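Workshop notes: the two-arm bench

The Wornala bench has had both arms bolted down and running from one controller since December. Rawiri Hinds rewired the emergency stop so that it cuts power to both, and the old behaviour – one arm stopping while the other carried on – is gone.

Work has moved to taking apart and refitting desktop computers. Drive carriers are the first job. Jozef Meijer cut new finger pads for the gripper, 3 mm thicker than the last set, and the grip force is now capped in software. Over 100 trial picks the carrier slipped nearly 10 times, mostly when the approach angle was off. Delwyn Kereama is rewriting the approach so the wrist squares up before the fingers close.

The printed fixture is on its third version. The slots are a little wider at the top, which helps boards find their way in. Print files are in the Irkula folder on the shared drive. Please don't edit the master copy.

Still to do: cable routing on the second arm, a better lamp over the bench, and a tray for loose screws. Anyone with a dead tower to give away should talk to Flynn Hoani. The case needs to open without tools and the drive cage should be complete.
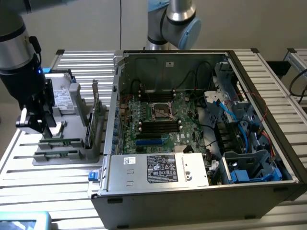
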